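About Durnenance

Clothes care, folding and storage for homes, clubs and small shops

Durnenance is a small company which looks after clothes when they come out of the wash. We sort them, fold them, put them into bins and bring them back in an order that a family or a sports club can keep. We also teach folding, in short courses of one morning or one evening. We don't wash and we don't iron. For this we have worked from the beginning with the laundry Albers, two streets from us, and many of our customers hand in their bags there and collect them from us.

How we started

Henrike Meinecke was for many years responsible for the linen of a rehabilitation clinic. She folded sheets, towels and work jackets, and she had to bring order into a cellar where 630 staff garments were kept without any system. Pramila Singhal sold children's clothes, first on a market and later in a shop of her own. They met at a course for stock keeping, where both found that the teacher spoke a great deal about the shelf and very little about the thing that lies on it. A pullover which is folded badly will fall over on a good shelf also.

The first customers were neighbours with small children. Pramila took the bags home in the evening and folded on her own dining table, and Henrike drove them back in the morning before work. After one winter the dining table was too small and the family of Pramila wished to eat at it again. We then rented our present room. Malte Kohlhase joined in our first summer here and Rosemarie Oltmanns one year later.

The name Durnenance has no meaning in any language we know. We wanted a word that was free, and Malte's daughter made this one up from letters on the fridge.

The table

Most of our work takes place standing or sitting at one large white table. It has a rounded edge, and we looked for a long time until we had it. On a table with sharp corners a knitted sleeve catches easily, and two people who work side by side are always in each other's way at the corner. The white surface is practical too, as one sees a stain, a loose thread or a missing button more quickly on it than on wood.

The height was a matter of discussion. Henrike is tall and Pramila is not. In the end we set it for Pramila, and Henrike does the longer pieces on a chair.

Behind the table we have our shelves with white bins. Each customer has a bin, larger families have two or three. In the bins the clothes stand upright, one behind the other, so that one can take out a shirt from the middle and the others stay as they are. We have space for 121 customers and at the moment there is a short waiting list for weekly service. For single orders you don't need to wait.

How we fold a long-sleeved shirt

A long-sleeved shirt is the garment we are asked about most often, and every beginners' course starts with it. We like to take children's shirts and sports shirts in several colours for teaching, for example with a yellow-green body, one dark sleeve and one bright blue one. When the sleeves have different colours, the teacher can say "now the blue one" and everybody at the table knows which side is meant, also those who mix up left and right.

First the shirt is laid flat with the whole length of both sleeves out to the sides. Take the sleeve at the cuff and pull it gently outwards until it has no more waves. Do the same with the other sleeve, and then look at the lower hem. It likes to roll in and to lie in a heap while one is busy with the sleeves, and a fold that is made over a crumpled hem can't be corrected later. Smooth the body with the flat hand, from the collar down. Then the sides come in, the sleeves are laid back along the body, and the body is folded from the bottom to the collar in two or three parts, according to the depth of your drawer. 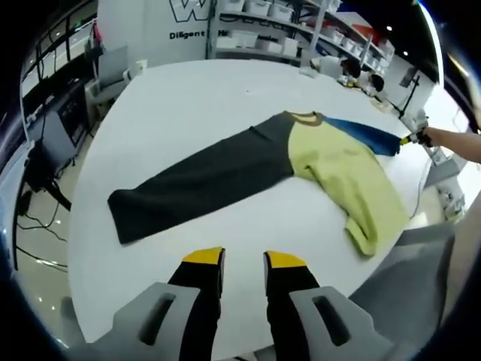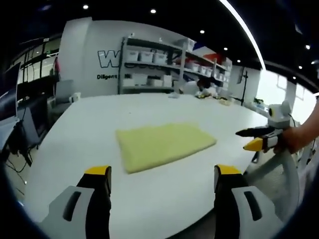
Our large white table, with the shelves and the white bins behind it.

The result should be a flat packet with soft corners. Please don't press the corners sharp, as is done with shirts in a shop. A shirt from a shop is folded once for showing. At home it will be taken out and put back many times, and a sharp crease in cotton stays there until the next ironing.

We call our way of working Omel. It consists of a small number of folds which are always done in the same order, whether the piece is a vest or a bath towel, and of one rule for size: the finished packet must be able to stand. In the beginning Omel was only a sheet of paper on the wall at Pramila's home. Today it is a booklet with drawings by Rosemarie, which each course participant receives.

What we offer

Weekly service for families. You bring one bag of dry, clean clothes, and we return it folded and sorted by person. Socks are paired. Single socks come back in a small paper bag, and if you like we keep them for one month to see if the second one arrives.

Seasonal change. We fold and pack winter or summer clothes for storage, with a list of what is in which box. The list is written by hand and also sent by e-mail. For the lists we use the programme Jukex, which Malte has set up for us and which he also looks after.

Clubs and schools. Football shirts, choir clothes, aprons from the school kitchen. We sort by size and by number and tell you which pieces need repair. The minimum for a club order is 100 pieces.

Small shops. For second-hand shops and children's shops we fold new deliveries ready for the shelf. Here Pramila is the right contact, she knows the work from the other side of the counter.

Courses. The beginners' course covers shirts, trousers, towels and socks. The second course covers fitted sheets, knitwear, and everything with a hood. We also come to your home and work with you at your own wardrobe, but please give us two weeks' notice for this. Courses take place in German and English. Pramila teaches on request in Hindi.

What we can't take

We ask for your understanding that we don't accept damp laundry, leather, fur or wedding dresses. Clothes with strong perfume are a difficulty for us, because the bins stand close together and the smell wanders. Pieces with pleats we return on a hanger and unfolded.

If something is lost or damaged with us, please tell us within two weeks. Our insurance covers up to 200 euros for each single piece, and more valuable pieces should be named when you hand in the bag. In the first years we had a mix-up with two grey school cardigans of the same size, which went to the wrong families over the holidays. After this we introduced the small fabric labels. They are pinned, never glued, and we remove them before return.

The people

Henrike Meinecke leads the company together with Pramila. She makes the price offers for clubs and teaches the second course. Fitted sheets are her subject and she can speak on it for a long time.

Pramila Singhal looks after shops and families and gives the beginners' courses. She has developed the order of the folds in Omel, and she still tests every change on children's clothes first — small sleeves show a mistake sooner.

Malte Kohlhase is responsible for collection and delivery, and for Jukex. When you write to us in the evening, it is usually Malte who answers.

Rosemarie Oltmanns trained as a tailor. She does small repairs such as buttons, hems and open seams, if you mark it on the order form. For zips she needs one extra week.

Frauke Rothe helps us in July, when the clubs hand in everything at the end of the season, and in the week before the schools begin. She keeps the accounts for the rest of the year from home.

Visiting us

You are welcome to come and see the room. There is daylight from the large windows, and for most dark blue and black things we ask you to step over there with us when we check for marks. Please ring before, as during a course there is no free place at the table. For handing in bags the door is open in the mornings, and at Albers you can hand in during the whole of their opening hours.

The entrance is from the courtyard. With a pram please use the ramp on the left side, the bell there works also when the light of it is off.

Prices and order forms are found on the page "Service", and the course dates on the page "Courses". If a course is full, write to us nevertheless. Places become free quite often in the last days, and we ask the people on the list in the order in which they wrote.

Page last changed: Jun 8, 2018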